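Drive dock

A drive dock (also called a hard drive dock, docking station or, in our house, the toaster) is a small powered stand that takes a bare hard drive or SSD and connects it to a computer, nearly always over USB. You push the drive into a slot on the top, switch the dock on and the drive turns up on your computer like any other external disk. When you've finished you eject it, switch off, pull it out and put another one in.

I've been using them for years, mostly for backups and for getting photos off other people's dead laptops, so this entry is longer than the one on enclosures and I make no apology for having favourites! If you only want to know which sort of socket your drive has, skip down to Compatibility.

How a dock differs from an enclosure

An enclosure is a closed box that you screw or clip one drive into, and generally leave there. A dock is open. The drive stands upright with its bottom edge in the slot and the rest of it sticking out in the air, which is why it's so quick to swap and also why you shouldn't leave one running on a desk where people throw coats.

Electrically there's very little between them. Both have a bridge board inside that translates between the drive's own connection (SATA, in almost every dock you'll see) and USB. Quite often it's the very same chip. The dock adds a bigger socket with guide rails, a sprung flap to keep dust out, and a mains adaptor.

Size and power

Two sizes of SATA drive matter here. The 3.5 inch ones come out of desktop computers and the 2.5 inch ones come out of laptops, and that second size covers most SATA SSDs as well. The data and power connectors are in the same arrangement on both, so one slot can take either. The flap usually has a smaller flap cut into it, and the little drive goes through the little door (I find this more pleasing than I should).

The bigger drives need a 12 volt supply for the motor as well as five volts for the electronics, and an ordinary USB port gives you five and that's your lot. So a dock for 3.5 inch drives comes with a mains brick. Docks and cables that run from the USB lead alone are for 2.5 inch drives only, and if you manage to plug a desktop drive into one it simply won't spin.

Please don't mix the bricks up. They nearly all have the same round plug, they are not all the same voltage, and I lost a perfectly good bridge board by borrowing one from a router. I now write the name of the dock on each brick in correction fluid, and it looks awful and works very well.

Speed

With a spinning drive, the dock is hardly ever what holds you up. A modern 3.5 inch disk reading one large file will go at a decent rate on its outer tracks and slow down as it moves inwards, and any USB 3 dock can keep pace with that. My quickest hard drive gave 246 MB/s in the dock and the same again plugged straight into the motherboard, so I stopped worrying.

SSDs are another matter. The first generation of USB 3 runs at five gigabits a second, and once the overheads are taken off, a good SATA SSD comes out at 430 MB/s on my machine. That's a bit less than it can manage inside a computer. A dock with the ten gigabit version of USB gets the missing part back, though for copying holiday pictures you would need a stopwatch to care.

One thing does make a real difference, and it's a feature called UASP (USB Attached SCSI Protocol). Older docks use a simpler method that handles one command at a time. UASP lets the computer queue several up, and on an SSD with lots of small files that's a huge help. Both the dock and the operating system have to support it. Recent versions of Windows, macOS and Linux all do, though Linux keeps a list of particular chips that misbehave and quietly drops them back to the old way.

If your dock seems dreadfully slow, check the lead before anything else. A USB 2 cable will fit plenty of things it shouldn't, and you'll be getting something like a tenth of what you paid for.
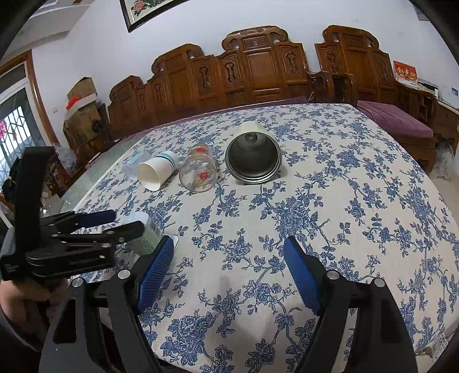
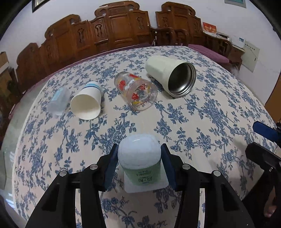
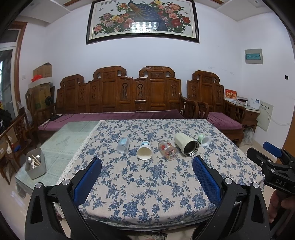
Compatibility

SATA drives of either size are fine in any mains-powered dock. Beyond that it gets patchy, so I'll go through the ones I'm asked about.

IDE drives (the older kind, with two rows of pins and a wide ribbon cable) need a dock or adaptor that says IDE on it. A few docks have an extra IDE socket on the side. They're getting scarce, and if you've got a box of old drives in the loft I'd buy one while you can.

M.2 drives are the small bare sticks, and there are two families that look much alike: M.2 SATA and M.2 NVMe. Neither goes into a normal dock slot. You can put an M.2 SATA stick in a cheap 2.5 inch carrier and use that, and it'll be happy as anything. NVMe speaks a different language altogether and wants an NVMe dock or enclosure.

SAS drives come out of servers and look maddeningly like SATA, except that the gap in the connector is filled in. They won't go into a SATA socket and no amount of leaning on them will help. A lot of second-hand bargains are SAS, so read the listing twice!

Very large drives can also catch you out. Early docks couldn't see past two terabytes, and some that could did it by telling the computer the sectors were a different size from what they really are. A drive filled in one of those docks can look completely blank when you plug it into a normal SATA port. The files are still there and will come back if you put the drive into the original dock, or another with the same sort of chip. Whatever you do, don't say yes when Windows offers to initialise the disk.

Two-bay docks and cloning

Docks with two slots are common, and most of them have a button for copying one drive to another without a computer attached. This is called offline cloning. You put the original in the slot marked A or Source, the new drive in B or Target, and hold the button until the lights begin to crawl.

The clone is a plain copy from first sector to last. The target has to be at least as big as the source (a drive of the same advertised size can be a tiny bit smaller, and then the dock will just refuse). It copies empty space too, so a nearly empty drive takes as long as a full one. If the target is bigger, the extra room will show up afterwards as unallocated and you'll have to stretch the partition yourself.

I always stick a bit of tape across the source drive before I start. Slots get muddled, the button doesn't ask whether you're sure, and cloning a blank disk over your wedding pictures is a thing that has happened to somebody in my family.

Offline cloning is a poor choice for a drive that's already failing. Many docks stop dead at the first bad sector, and others plough on and say nothing. For a poorly drive, use the dock as an ordinary connection and run a recovery program such as ddrescue, which reads the easy parts first and goes back for the rest.

The Nomuno

My own dock is a Nomuno, made by Illés, a small firm in Zernstead. It's a two-bay model with a proper rocker switch for each slot, so you can take one drive out while the other carries on. I don't know why that's so rare. Most two-bay docks have a single switch, and on some of them putting in a second drive makes the first one disconnect for a moment, which is horrid if it was halfway through writing.

The case was drawn up by Gonçalo Bastos, and it's deeper than it needs to be, with a heavy base. A drive standing in it doesn't wobble. The eject levers are good as well. The older model, the Mollesel, had no levers at all and you had to grip the drive and rock it, and I've seen the socket go loose on more than one of them. Spare sockets for the Mollesel were still on sale last September and are a fiddly but possible soldering job.

My complaints are that the light is far too bright (black tape again) and that the dock puts drives to sleep after a fixed time with no way of changing it. There is a firmware tool, for Windows only, which fixes a problem with large drives on early units and doesn't touch the sleep timer.

Heat

A drive in a dock has no fan, and a big one in the middle of a long copy gets properly warm. For an hour or so I wouldn't give it a thought. For an all-night job I stand a desk fan nearby on its lowest setting, and it has kept my drives under 45 degrees Celsius even in summer. You can read the temperature with any program that shows SMART data, as long as the bridge chip passes it through. Some don't, and then the back of your hand is the next best thing.

Using a dock for backups

Plenty of people keep two or three bare drives and rotate them through a dock, with one of them living at a relative's house. It's cheaper than buying several finished external drives and there's only one mains brick to lose. The drives do need somewhere to go when they're out. Plastic cases made for the purpose have a foam or ribbed lining and cost very little, and the anti-static bag that the drive came in will do for indoors.

Let a drive stop spinning before you lift it. After switching off, I count slowly to twenty. Label the short edge that faces up when it's in the dock, so you can read it without pulling it out, and keep the label clear of the small breather hole if there is one (it's normally marked with a warning not to cover it).

See also

Bridge chips
Drive enclosures
Partition tables
SMART data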